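Subject: Re: [lirnus-dev] per-link frames for chains: does anyone use them?

A late-night poster on the list wrote:
> We model our chain as one soft body and track only the two ends.
> It is fast, but the gripper closes on air about half the time. Has
> anyone tried giving each link its own grasp frame? Is it worth the
> solver cost?

Yes, and I'm so glad you asked! I've had this going in the Drunivik branch since September and it has changed how I think about the whole problem. Each link is a rigid body with its own frame, and the planner gets to pick which link it goes for. The test room has a Franka arm next to a blue sofa, with the chain under the gripper.

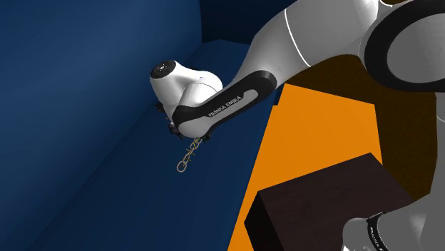 The cost is lower than I feared. I run 12 solver iterations per step, and contacts between neighboring links go through the small Zabala patch (it's in the branch, please try it). The control loop still holds at 60 Hz on my desktop. What hurt was the broad phase, which was testing every link against every other link. Once I limited that to near neighbors, most of the lag went away. 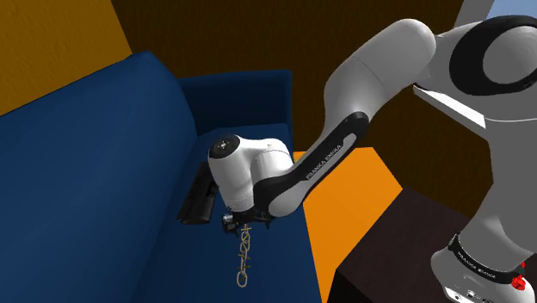
Posted by the drunivik branch maintainer to lirnus-dev, 11:40 pm

On planning: I sample 20 approach poses per link, throw out the ones where a finger would hit the seat or the backrest, and rank what's left by how well the closing direction lines up with the link. The wrist hides a lot from the room views, so please don't judge a grasp from those. Put a second view down by the fingers and turn on the marker overlay - you'll spot a flipped axis in seconds, where I spent two evenings reading logs.

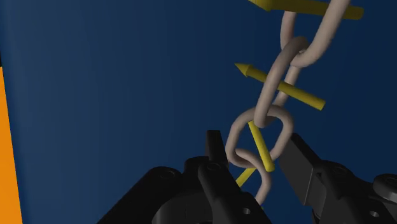
Close view by the fingers, yellow markers on.

I've now logged 3,453 attempts with this setup. The misses that remain are mostly cases where the chosen link rolls as the first finger touches it. I'd love to hear if anyone using Fiseck for contact has a better friction model for that, mine is pretty crude.

If you want to stay with the soft body, you could still build link frames from its centerline and feed those to the planner. I haven't tried it, but the ranking code only needs a pose and a width. Send me your chain file and I'll run it tomorrow!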